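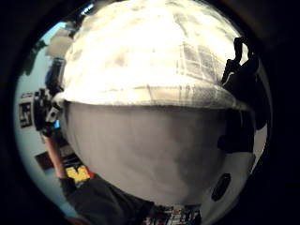 Gray check, folded edge toward the bottom.

May, Clovisberg workshop, evening

Spent most of today on the madder bath and I'm still not where I'd like to be, but it was a happy sort of day all the same. The new root from Grerncombe is ground much finer than the last sack, so I put 50 grams in to steep overnight and brought it up very slowly after breakfast (I did wander off to answer the phone, I admit, and caught it at 79 C, too hot for a clean red). Swatch 7 came out a lovely warm brick all the same! Swatch 19, with chalk added, is pinker and a bit patchy along one side, and I suspect my stirring.

I also washed out the big Hermans kettle, and please, everyone, let it drain upside down.
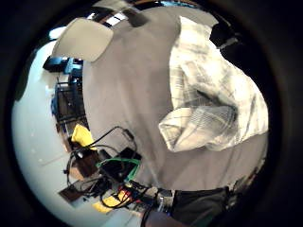

Fenna Hoekstra thinks the chalk is fine and the trouble is our tap water, which changed when the Clandau main was relaid, and she would like me to try the whole thing again with rainwater before I touch the recipe. Fair enough. Two buckets are out under the gutter, and the leftover bath is in the lidded crock if anyone wants to try it on wool.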